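El comité de empresa no es un buzón

En la planta de Birodov trabajan 400 personas y en marzo votaron el nuevo acuerdo de turnos 129. El acuerdo salió adelante por cinco votos: 67 a favor y 62 en contra. Es válido, nadie lo ha impugnado y la empresa ya lo aplica. Aun así, me parece un mal resultado para quienes lo negociaron, y también para quienes votaron que no.

El texto definitivo se colgó en el tablón un viernes por la tarde y se votó el lunes. Quien estaba de descanso se enteró por un compañero o no se enteró. La asamblea informativa duró menos de una hora, en el cambio de turno, con la mitad de la gente mirando el reloj para no perder el autobús.

En Staltoreck, con una plantilla parecida, se hizo de otra manera: dos semanas de plazo, una asamblea por turno y urna también los sábados. Votaron más de 200. El acuerdo era peor en dinero — la subida del plus nocturno era mínima — y aun así hoy se discute menos.

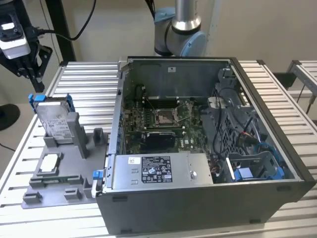
Una lectora me escribió que todo eso está muy bien, pero que en su taller se pusieron tres asambleas y a la última fueron nueve personas, y que la gente no vota porque da por hecho que la empresa hará lo que quiera.

Algo de razón tiene. Pero esa desconfianza también se alimenta desde dentro, cuando los delegados solo aparecen con el papel ya firmado. Un comité que recoge quejas y las pasa a la dirección hace de cartero. Negociar exige volver a la plantilla antes de cerrar, aunque retrase la firma un mes.

En otoño toca revisar las categorías. Yo pediría el borrador por escrito con quince días de antelación y un acta de cada reunión, colgada al día siguiente.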